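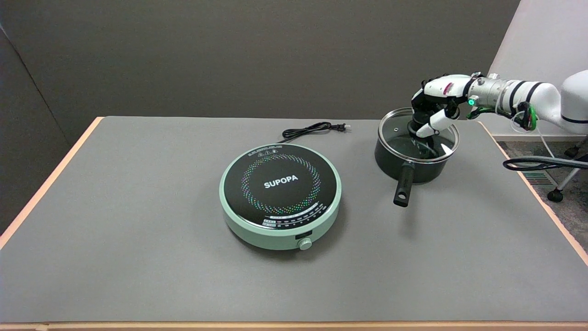
« Le riz, c'est une question d'oreille »

Kianoush Mirzaei parle vite, surtout quand il parle de riz. Il a grandi au-dessus de l'épicerie de ses parents, a passé 15 ans dans des cuisines de brasserie et donne désormais des cours de cuisine persane à l'atelier Pralberg, par groupes de 8. Son cours sur le tahdig, cette croûte dorée qui se forme au fond de la casserole, affiche complet jusqu'en avril. On comprend vite pourquoi : au bout de cinq minutes de conversation, on a envie de rentrer chez soi mettre de l'eau à bouillir.

« Chez nous, on se battait pour le tahdig, raconte-t-il. Ma grand-mère le cassait à la main et distribuait les morceaux dans un ordre connu d'elle seule. Moi, j'étais le quatrième, derrière mes cousines. J'ai appris à en faire pour passer premier ! »

Sa méthode commence la veille, ou au moins le matin. Le basmati est lavé jusqu'à ce que l'eau soit presque claire, puis il trempe dans une eau franchement salée. « Les gens ont peur du sel. Goûtez l'eau, elle doit vous faire grimacer un peu. Le riz n'en garde pas tant que ça, et sans elle il sera fade, vous aurez beau mettre tout le safran du monde. »

Vient ensuite la précuisson, à gros bouillons, dans beaucoup d'eau. Il ne donne pas de durée et s'en excuse à peine. « Vous prenez un grain, vous le croquez. Tendre dehors, encore ferme au milieu : vous égouttez tout de suite. Pas dans une minute, tout de suite ! »

Dans la casserole, de l'huile, un peu de beurre, une cuillerée d'eau safranée, puis une première couche de riz mélangée à du yaourt. Le reste est versé par-dessus, en dôme, et percé de quelques trous avec le manche d'une cuillère pour laisser monter la vapeur. On enveloppe le couvercle d'un torchon noué et on laisse 60 minutes à feu doux. Et l'oreille, alors ? « Au début, ça grésille fort. Ensuite le bruit devient plus sec, plus régulier, comme une petite pluie sur un toit. Quand je l'entends, je sais que la croûte est en train de prendre. Mes élèves me regardent comme si j'étais fou, et à la troisième séance ils collent tous l'oreille au couvercle. »

Il existe autant de tahdigs que de familles, et il les aime presque tous : aux pommes de terre en rondelles, au pain lavash, même à la laitue, une version qu'il a découverte tardivement et dont il parle avec des étoiles dans les yeux. « La feuille devient craquante, un peu amère, c'est une merveille avec un ragoût d'herbes. » Il reste plus réservé sur les recettes express. « J'ai essayé, évidemment, j'essaie tout. C'est mangeable. Mais le parfum n'a pas le temps de venir. »

Et les ratés ? Il éclate de rire. Pour le mariage d'un ami, il avait préparé du riz pour 75 invités – le fond était noir, toute la cuisine sentait le charbon. « On a servi le dessus, qui était très bon, et personne n'a réclamé la croûte. Sauf ma mère, qui l'a demandée devant tout le monde. »

Pour démouler, il passe le fond de la casserole dans un peu d'eau froide, pose un grand plat dessus et retourne d'un geste. Il conseille de le faire à table, devant les convives, même la première fois. « S'il se casse, vous servez les morceaux. Chez ma grand-mère, c'était toujours en morceaux ! »

Le prochain cours portera sur les riz mélangés, aux griottes et aux fèves à l'aneth. Il a déjà commencé à dénoyauter.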